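Dudetti Opens Sowerby Office for Demonstration of Hand-Held Gripper Work

SOWERBY, May 27, 2021 - Dudetti held an open day at its Sowerby office for visitors from 17 firms. Staff showed how tasks done by a person with a pair of hand-held grippers are recorded for later use in programming robot arms.

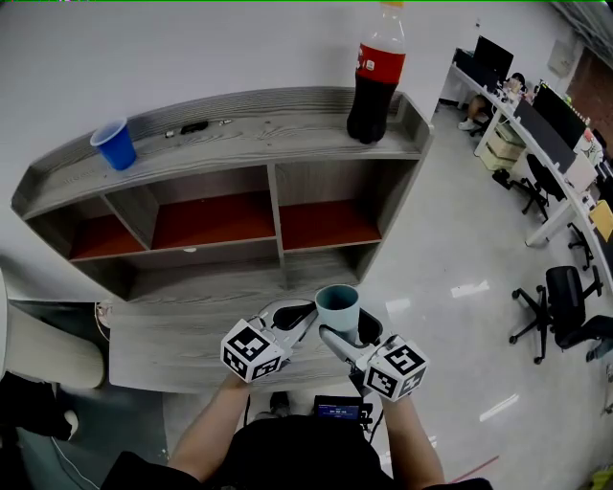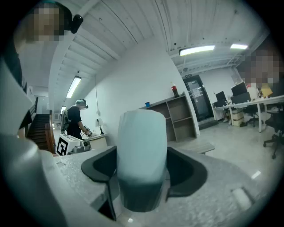 Handling work with the grippers at the Dudetti office, Sowerby.

The program covered picking up, holding and setting down everyday items such as cups and bottles. Visitors were split into three groups. Each group watched a full session and then tried the grippers under the guidance of Liam Cheetham, demonstration lead.

"The operator works at normal speed and at normal reach," said Beverley Greenwood, technical manager at Dudetti. "The position of each gripper is logged for the whole task. A session that drifts out of tolerance is discarded and run again."

The recordings are processed with Zerus, the company's in-house software, which was updated in March. The Zerus library held 3563 completed sessions on the morning of the open day. Sessions recorded by visitors were not added to it.

Finbarr McGrath of Drastanov, a packaging firm that attended, asked for a second visit to review cycle times on mixed containers. Terms for that visit have not been set.

A written summary of the demonstration, including the task list and the gripper setup notes, is available on request.

Press contact: Poppy Tindall, Dudetti, Sowerby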